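Dunuver Standing Coat Rack, black, reviewed after a long stretch of daily use

I went back and forth over a coat rack for longer than I'd like to admit. Our workroom has a brick wall along one side, and I've never wanted to drill into it (I tried once, for a picture, and made a crumbly hole I still look at every morning). So hooks on the wall were out, and for years the jackets lived on the backs of chairs. Then last September I finally ordered the Dunuver, in black, after reading far too many listings late at night.

It came in a flat box with one wrench and a single sheet of drawings. Putting it together took me 20 minutes, and a good part of that was spent hunting for the last washer, which had rolled into my shoe. The pole screws together in sections and you do want to tighten each one properly before adding the next. I didn't the first time, and the whole thing had a lean to it, like somebody waiting for a bus.

What I like most is the top. The hooks branch out in curves and have a good deep bend to them, so a heavy winter coat stays where you put it. I had the Morin before this, a cheaper one with short straight pegs, and I was forever picking scarves up off the floor. I loved that rack's color and still gave it away without a tear!
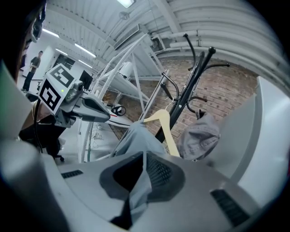

I should say that I mostly hang denim on mine, shirts and jackets both, and denim is heavier than you'd think once there are a few pieces up there. The Dunuver handles it fine as long as you share the load around. Put everything on one side and it will start to tip, slowly and politely, and you'll have time to catch it. I've caught it twice.

Wooden hangers work too, and I use them for anything I'd rather not see with a hook-shaped bump in the shoulder. You can slip one over a hook easily enough. The trouble is that it won't sit level the way it does on a closet rail. It slopes off to one side, and if you have a shirt on it with a slippery lining, well, good luck. For cotton and denim I've had no problem at all. If you own mostly silk blouses, I'd look at a proper garment rail instead, and the one Gavov makes is very nice, though it takes up a lot more floor.

A few smaller grumbles. The finish picks up dust and shows it, so I go over mine with a damp cloth when I do the desk. The felt pads on the feet were useless and came off inside a week, and I replaced them with a pack from Grodau that have held on ever since. I also wish it were a touch taller, for the sake of my long raincoat, whose hem brushes the base.

Would I buy it again? Yes, and I've been telling my sister to get one for her hallway. It's a plain, sturdy thing that does its job, and the chairs are for sitting on again.

Posted Jul 19, 2025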